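Why Does a Wooden Table Have Stripes?

Look closely at a wooden table sometime. Move your homework first, or use it as an excuse not to do it. You will probably find lines running across the top, some thin and wiggly, some wide and smooth. Those lines are called the grain, and they used to be part of a tree's diary.

A tree gets fatter every year, which it does not mind at all. In spring it grows fast and makes pale, soft wood. Later in summer it slows down and makes a thin layer of darker, harder wood. One pale layer plus one dark layer makes one ring. A trunk with 40 rings has been standing in the same spot for 40 years without once asking if we're there yet.

Now slice that trunk the long way, like a very stubborn loaf of bread. The rings turn into stripes. Cut it straight through the middle and the stripes come out tidy. Cut it nearer the side and you get waves, loops and pointy arches.

Not every table shows off its stripes. Oak is loud about it. Maple and birch are shy, and you may have to put your nose almost on the table to see anything. (Wipe the table first. You know what was on it at breakfast.)

Pale tabletops, with quiet grain:
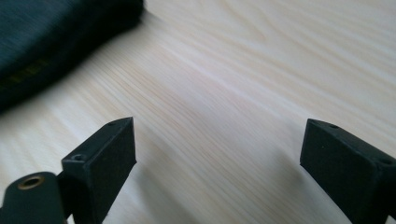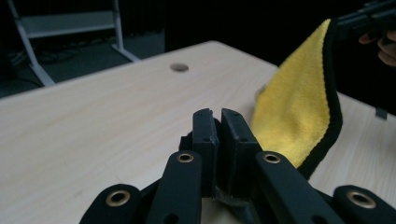 Some tables are only pretending. The top might be a sheet of real wood thinner than a fingernail, called veneer, glued over something cheaper. It might even be a photograph of wood printed on paper, with clear plastic over it. To catch a fake, hunt for two patches that match exactly. Trees never copy their own work. Printers do it all day.

You can also check the edge. On a solid board, the lines on top carry on over the side. If the edge is a plain strip that has nothing to do with the top, be suspicious.

Try it on 3 tables at home and keep score. Your family will wonder why you are crouching beside the furniture – tell them it's science.

Mastlow Museum of Making, Trestley | Questions? Ask at the front desk | © Mastlow Museum of Making | Back to top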